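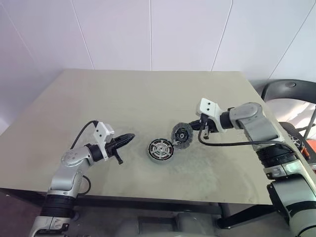

*Motor parts on the big table, gray ring side up on its edge.*

Quick one tonight, I have dinner on and my eyes hurt. But I said I'd write up the motor stuff before December and it's nearly December.

So. The Sakia is still in pieces. For anybody new, the Sakia is the little yard cart I've been building since spring, and the motor was supposed to be the easy part. Bought it used from Somboon, the surplus place out on the county road, 112 dollars with no box and no paperwork. The guy at the counter said it spun fine. It did spin fine! It also made a noise like a spoon in a coffee grinder, so apart it came.

Things I learned, in no order.

Get a bigger table than you think. I started this on the kitchen counter and that lasted one evening. Round parts roll. They roll off counters and under stoves and you find them with your foot. The slab I'm using now is beige, flat, kind of mottled, scuffed in a swirly way that I've stopped trying to scrub out. Tried dish soap, tried a melamine sponge, tried ignoring it. Ignoring it is going well. The color is good for this kind of work though, dark screws show right up on it. Silver ones less so.

Label before you pull. I did not label before I pulled. I had 8 yogurt tubs and a system, and the system was in my head, and then I went to Pastura for a long weekend to help with a roof and came back with no system. Three tubs had screws that looked the same and weren't. Spent 2 hours with a cheap caliper and a sheet of notebook paper sorting that out. Masking tape on every tub now, plus a drawing of where it goes, even a bad drawing. Mine look like pizza.

The windings are the part that scares me. All that orange copper packed in so tight, and one nick in the coating could mean you bought a paperweight. So no metal tools near them, that's my rule. I use a chopstick and a soft paintbrush for the dust. And I never lay anything on top of them, not even a rag, after I snagged a thread and had to pick it out with tweezers (the plastic kind). The star shaped hub in the middle is much tougher and I'm a lot less careful about that.

Also, weigh stuff. I don't know why I started but it helps. The rotor piece from the spare motor came out to around 303 grams on the kitchen scale and now it's written on its tub, so when I find a mystery ring I at least have one number to check aginst. Kitchen scale has been washed since, calm down. 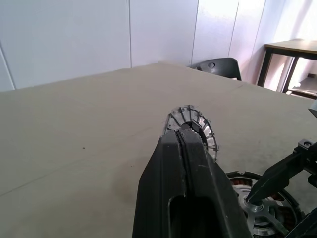

Anyway the order I lay things out in matters more than I expected. I used to just spread it all over, wherever there was room, and then every time I needed the next piece it was under my elbow. Now it's hub and windings down on the near side, rings farther back, and nothing on the edge. The ring with all the little teeth is the one I baby. Those tabs around the outside catch on everything — sleeves, towels, the cat once — and I'm pretty sure a bent one is how you get noise. Not certain. I looked all around mine with a flashlight and they seemed ok to me, but I'm going to look again in daylight.

Still no idea what the grinding was, by the way. My money is on a bearing. New ones are ordered from Willard, should be here in a week or so, and if they're the wrong size I'm going to lie down on the floor for a while. I measured twice, but I measured twice on the last order too.

Few other bits while I'm here:

- paper towels shed. Old t-shirts don't, or not as much
- take a phone picture every time you turn a part over
- a muffin tin beats yogurt tubs for tiny screws, wish I'd thought of it in June
- don't eat crackers at the table, I found a crumb someplace I will not be discussing

The frame for the cart is painted at least. Green, a bit darker than the lid on the can. One wheel rubs and I have to file the bracket down, maybe this weekend if the rain holds off. If anybody has put one of these motors back together and remembers which way the wavy washer faces, please leave a comment, mine was loose in the bag when I bought it and I've been geussing.

Ok the rice is boiling over, gotta go.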